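Flomcombe Gripper Club

From the Flomcombe community wiki. This article needs more sources.

The Flomcombe Gripper Club (often just FGC, or "Gripper") is a student robotics club based in Flomcombe. Covers handheld grippers, data recording and a bit of arm programming. Best known localy for the Bedmaking Challenge, held every January. Membership stood at 57 at last count.

History

Started as a lunchtime group using kit left over from the Vevden summer course. First two years had no room of its own, meetings moved between the library and the bike shed. Took its present form after merging with the Ismail Street coding group, which brought the laptops and most of the debt. Colours are grey and yellow. An earlier logo, a crab, was dropped after a vote.

Equipment

Main tool is the Oko, a two-fingered handheld gripper put together by members from a shared parts list. Current version is Oko 2. Fingers are black and curve in to meet at the tips, body is white. Older Okos had straight fingers and were poor at picking up cloth. Repairs are done by members, spare screws kept in a jar.
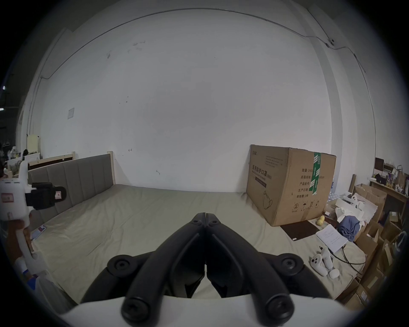
Household tasks make up most of the club's program. Members work in pairs, and each pair picks a chore from the list and repeats it until they have enough clean recordings. Bed work is the usual starting point for new members, as a plain sheet with soft wrinkles in it gives plenty to practise on, and small flat things lying on top are harder to pick up than they look. Other chores on the list are folding towels, sorting socks and putting lids on jars. A practice room with cartons stacked down one side is considered normal.

Bedmaking Challenge

Teams get one bed, one sheet and two grippers. Scored on corners, wrinkles and time, with penalties for touching the sheet by hand. Record score is 178, set by a Vevden team, best home score is 115. The rules on pillow cases have been changed twice and are still argued over. Spectators are welcome but must stay behind the tape.

Recordings

Recordings are checked by a second pair before they're added to the club library. Blurry or half finished runs get thrown out. Past members can ask for copies of thier own runs.

See also

Ismail Street coding group
Vevden summer course
Oko (gripper)

Page last edited 4th May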